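Ribbed Storage Box, Open Top, Pale Yellow
From the Stodov kitchen range

Home / Kitchen / Storage and order / Open boxes

In stock
Sent from our store in Drorkden

An open box for the small things of the kitchen which have no good drawer of their own. You can stand it on the table at meal time, carry it to the sink afterwards, and put it back on the shelf with everything inside. It has no lid and no inner walls, so you decide yourself how to fill it.

We have sold boxes from Stodov for many years and this is the model which our customers order a second time most often. Usually they buy one for the cutlery, and after some weeks they come back for two more, for the tea bags or for the clothes pegs.

About the box

The box is made of plastic, in a pale yellow that goes well with white and green kitchens. It is rectangular, with rounded corners and a smooth rim. The front is finely ribbed with vertical lines, and in the middle it carries a round emblem in dark brown and gold, with branches like antlers on both sides. Under the emblem there is a long handle slot with round ends, so that you can pull the box towards you from a deep shelf with the fingers of one hand.

Many customers ask if the emblem can be removed. Please do not try it with a knife. If you prefer a plain front, simply turn the box with its face to the wall.

What people keep in it

The box was not designed for one purpose only, but chopsticks and spoons are the thing we hear of again and again. In most drawers the chopsticks roll to the back and separate from each other, and one is always looking for the second of the pair. In the box they lie together, and when you set the table you take the whole box and everybody helps himself.

If you want to use it for this, we advise to lay everything out on the table first. Put the long pieces next to the box and look which ones you really use. Thin wooden chopsticks go in first, along the long side, then the large spoons, and the small spoons last, so they stay on top and are easy to find.

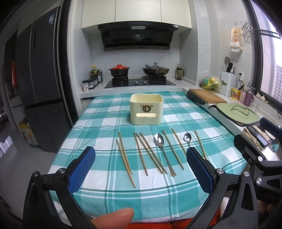

Wooden pieces should be fully dry before they go into the box. Leave them overnight on a clean cloth, not touching each other too much, and put them away in the morning. With metal spoons it is less important, but water drops leave marks on the bowl of the spoon and also on the bottom of the box, and then you have to wipe both.

Other uses we know from letters of customers: sachets of soup and spices, lids of jars, candles, baking forms for small cakes, medicines (on a high shelf, please), and the many cables of the household.

How to clean it

Wash the box by hand in warm water with a little washing-up liquid. For the ribbed front take a soft brush and move it up and down, in the direction of the lines. If you rub across, the flour and the grease stay between the ribs. Rinse, turn it upside down and let it dry.

We do not recommend the dishwasher. The box will not break from one wash, but after many hot programmes the colour can become dull and the rim may lose its straight form. Please keep it also away from the hob and from the top of the oven.

Turmeric, tomato and beetroot can leave a shadow on pale plastic. A paste of baking soda and water, left for 30 minutes, takes away most of it.

Before you order

Measure the inside of your shelf or cupboard, and not only the door. Remember the hinges, which take some space on one side. Leave also a little room above the rim for your hand.

The colour on a screen is never exactly the colour in your kitchen. For this reason we can send you a small colour sample for free. Write "yellow sample" and your postal address in the message field, and Brenda Ulloa from our order office will put it in the post.

Price and delivery

Article number: 845
Sold by: single piece
Delivery: free for orders over 200, in the currency of your country page
Returns: 30 days, unused and clean
Larger quantities: up to 99 pieces from stock, more on request

For schools, canteens and guest houses we prepare a separate offer. Please contact Leandro Domínguez and tell him how many boxes you need and by which date. In October the stock is usually lower, so it is better to ask early.

What customers write

"I use it for chopsticks, and the children can now lay the table without me. I would like the same box a little narrower, for the shelf over the sink."
Enikő Magyar

"Good box. The slot in the front is practical. The packaging was too big for one box, you could use less paper."
Domingo Figueroa

"I ordered two and they were the same yellow, with my older one there is a small difference. It does not disturb me but perhaps you should mention it."
Agustina Jara

Answer from the shop: Thank you, this is correct. The colour can be slightly different from one production to the next. If you need several boxes in exactly the same tone, please order them together and write it in the message field, then we take them from the same carton.

You may also need

Shelf liner Trimomora, cut to size
Cutlery cloth Ait Brahim, set of two
Soft brush for ribbed surfaces

Page last changed: September 10, 2025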